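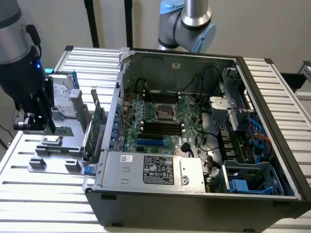 12 de julho de 2022

Cheguei cedo e liguei os dois braços antes de a Oona aparecer. Hoje foi dia de discos. A tarefa é sempre a mesma: tirar o disco da torre, com o suporte, e deixá-lo em pé fora da caixa. Mudamos um pouco a posição do chassis entre uma série e outra, para o modelo não decorar o lugar.

Fechámos a manhã com 2726 episódios no total, contando os de maio. A meta da Ceveck é entregar até 200 por dia, e hoje ficámos abaixo. Perdemos quase uma hora com a calibração do braço da esquerda, que vinha a fechar a pinça cedo demais. O Yasir refez os pontos de referência e passou.

Dois episódios foram para o lixo porque o suporte escorregou e eu o agarrei com a mão. A Tuulikki prefere que as falhas fiquem guardadas com etiqueta própria, mas com mão humana no meio não servem. Os outros erros ficaram todos.

À tarde, a placa de expansão. Encaixa bem no fixador cinzento, mas a folga é pequena e teleoperar aquilo cansa os pulsos. A Lai-ching faz melhor do que eu, com movimentos mais curtos. Pedi-lhe que gravasse a série seguinte e fiquei a anotar os tempos.

Amanhã mudamos a ordem: primeiro a placa, depois os discos. Falta copiar os dados para o servidor e responder à Sointu sobre os nomes das pastas.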